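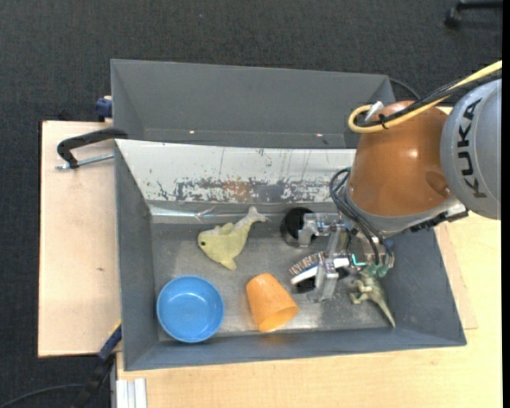

**Moving the allotment onions indoors for February – worth it?**

**softneck_63**
Right, so last year I sowed my onions straight into the bed at the end of March and got a row of things the size of marbles. This year I've put them in modules on the back bedroom windowsill and they're up already, all leggy and leaning at the glass. Has anyone on the Flambridge site had luck starting this early? I don't have a greenhouse and the other half wants the windowsill back.

**KresimirA**
Too early without a light, I'd say. I did the same when I first took on my plot and they just flopped over. Give them a haircut down to about the length of your finger and move them somewhere cooler. They sulk for a week and then get going.

**dibber_and_twine**
Disagree with the haircut! I've never trimmed an onion in my life and I pull up decent ones every August. Every cut is leaf it has to grow again. Turn the tray round each morning and leave them be.

**KresimirA**
We've had this out before, dibber :) My neighbour Mateja Ristić trims hers and she beat both of us at the Erham show.

**dibber_and_twine**
She beat us because her plot is at the bottom of the slope and gets all our rain. Nothing to do with scissors.

**softneck_63**
Ha, OK. What about sets then? The garden centre had nets of them for a fiver and I nearly gave in.

**plot_nineteen**
Sets every time. I know people are snobby about them but I've got a job and two kids. Push them in, put a bit of net over so the pigeons don't yank them out, done. The red ones bolt on me though, so I only do brown now.

**dibber_and_twine**
Heat-treated reds don't bolt nearly as much. Dearer, mind.

**MatejaR**
I've been told I'm being talked about. Yes I trim, once, when they start to fold over – and no, the bottom of the slope is not a blessing, I lost half my garlic to rot down there. Softneck, keep the ones you've got, put them in the coldest room with a decent window and buy a small net of sets as well. Then you'll have onions whichever of these two is right.

**softneck_63**
Spare room it is, then. Scissors undecided. Will report back when they go out in April.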